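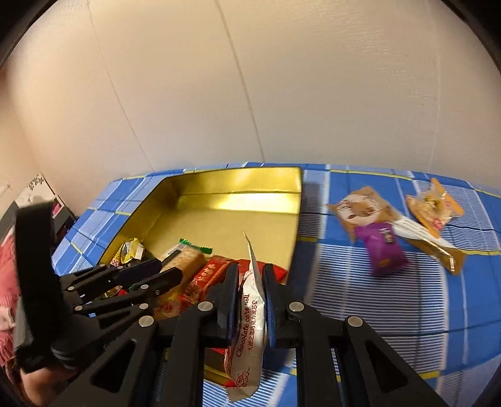
By the Norarard bench team
Filed under: Handling guides
Last updated in June

How to grip wrapped snacks with a hand-held gripper

Wrapped food is harder to record well than blocks or cups. The film slides, the corners fold, and a cake roll can be crushed without any change you would notice from the outside. These are the rules we follow at Norarard for packing and unpacking tasks, and they are the same ones we passed on to the Rornitz site.

Before you start

Wipe the grip pads with a dry cloth. Replace a pad if an edge has begun to lift. Open and close the fingers a few times and check that both sides move evenly.

Lay out the items so that no two packages overlap where you plan to grip. A little overlap elsewhere is fine. If you are using a tin or other shiny container, turn it until the glare on the inside walls does not hide the items. A patterned tablecloth can stay, but pull it flat.

Gripping

1. Come in with the fingers open wider than the package. Do not use a fingertip to push it into place.

2. Close on the body of the package. The chocolate core roll is held between the two blue pads, with the crumpled corner sticking up above the fingers and the other end hanging free. That is a good grip for soft cake. Seals and serrated edges tear, so keep off them.

3. Stop closing when the film stops sliding. For cakes and bread, go no further. Crackers in a long packet should be held near the middle.

4. Pause, then lift straight up until the item clears the rim of the tin.

5. Lower it until it touches the surface before you open the fingers. Dropping from 2 inches still counts as a drop.

When to throw out a take

Discard it if the package slips, if you touch it with your free hand, or if the container moves. Three slips in a row on the same item means the item comes off the list for that session. Write it in the Manari log with the reason.

Swap out any package after 89 grips, even if it looks fine – worn film gets softer and behaves differently. At 200 takes, stop and check the pads and pivot screws again.

Food used on the bench is not eaten afterward. Bag it and mark the bag.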